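The Second Finger

Rodwood, March

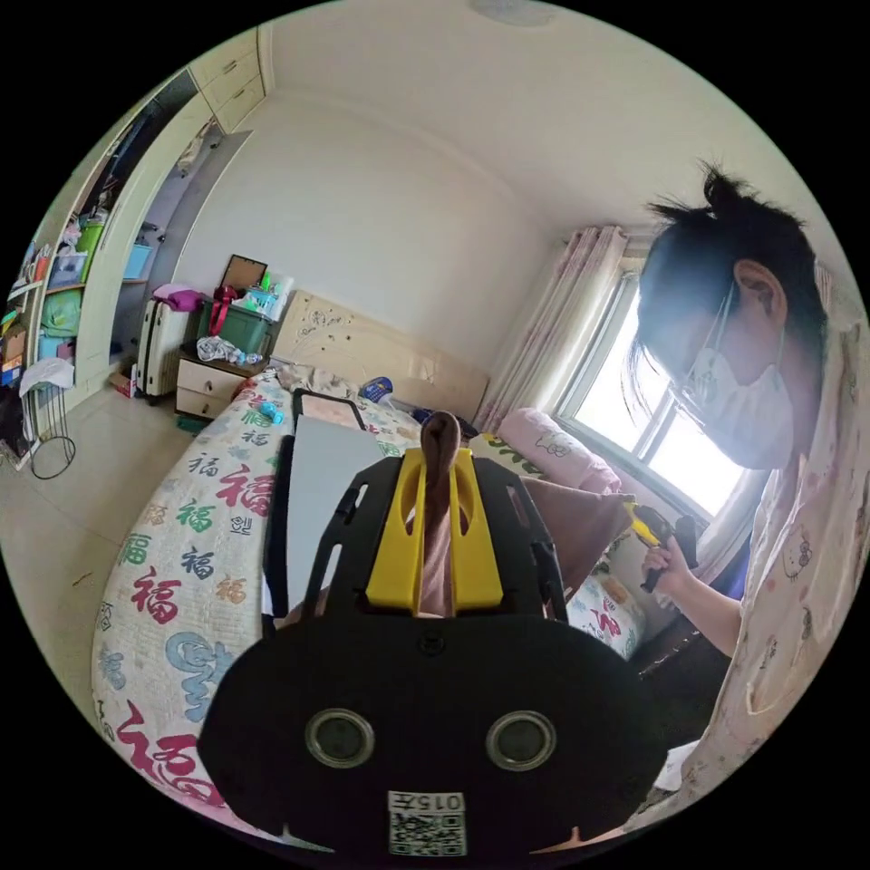
The bedroom workshop, with the pink cloth in the grip.

My sister says that a bedroom is for sleeping. I answer that a bedroom has the best window in the flat, and a bed is the widest bench we own. If a small screw falls on the quilt, it stays where it fell. On the kitchen floor it goes under the fridge and lives there.

We were building the hand for our mother. She lives with us since the winter, and her own hands do not close well any more. She can manage a cup and a spoon. What she cannot manage is cloth. She pulls at a sleeve and the sleeve slides away from her, and then she sits down and looks at the wall. So my sister had the idea of a gripper that folds the washing, first held by us, and later fixed to an arm that could do the work alone. The arm was still in pieces under the table in the hall. It came second-hand from a shop called Brerna, and three of its joints made a noise like an old gate.

"First the hand," my sister said. "An arm without a hand is only a stick."

The trouble was with the second finger. It closed a little later than the first one, so each piece of cloth was pushed to the side before it was held. With a towel this did not matter. With a thin blouse it was a disaster, and the blouse came out of the fold with one shoulder higher than the other, like somebody who has carried a heavy bag for many years.

I kept the notebook. I am not clever with my hands, but my writing is clear, and she wanted every try written down with the kind of cloth and the result. By the afternoon I am telling about, we were at try 69. I wrote "pink, soft" and left the third column open.

"Maybe the spring," I said.

"It is not the spring."

"You said on page eight that it could be the spring."

She took the notebook from me, read page eight, and gave it back without a word. I knew this silence from when we were children. It meant that I was right and should not enjoy it.

She had ordered the springs from Vokia, a packet of 24, and they were sorted in an old tea tin by how hard they were to press. Sorting them had taken us a whole evening. My mother had helped with it. She could not squeeze them, so she rolled each one along the table under her palm and told us "strong" or "lazy", and when we checked with the kitchen scale she was nearly always correct. We put the lazy ones on the left.

Now my sister took one out from the left side and changed it for the one in the second finger. It was slow work and I held the lamp, although there was plenty of sun and she did not need a lamp. I wanted to hold something.

My mother came to the door while we were busy. She was wearing her coat, because she had decided to go down to the Yip bakery before it closed at four and had then forgotten the bakery on the way through the hall. She watched us for some time.

"Is that the one that folds?" she asked.

"It will fold," my sister said. "Today it only holds."

"Let me see it hold, then."

So we showed her. My sister closed the fingers on the cloth, and I listened for the small double click that I had written down so many times, first finger, second finger. I heard one click. I looked at my sister and she was looking at the notebook, not at me, so I understood that I should write. I wrote "together" in the third column.

My mother came in and sat on the corner of the bed, still in her coat. She put out her hand, took the free end of the cloth between her palm and the side of her thumb, and pulled. The hand did not let go. She pulled again, a little harder, the way you pull the lead of a dog to find out what kind of dog it is.

"It is stubborn," she said. She sounded pleased.

"Which spring did you use?" she asked then.

"A lazy one."

She nodded for a long time. Then she asked if it could do buttons, and my sister told her no, and she said that buttons could wait until after the arm. She stood up and fixed her own collar as well as she could.

"I was going out for something," she said.

"Bread," I told her, and I put the notebook down and went to find my shoes.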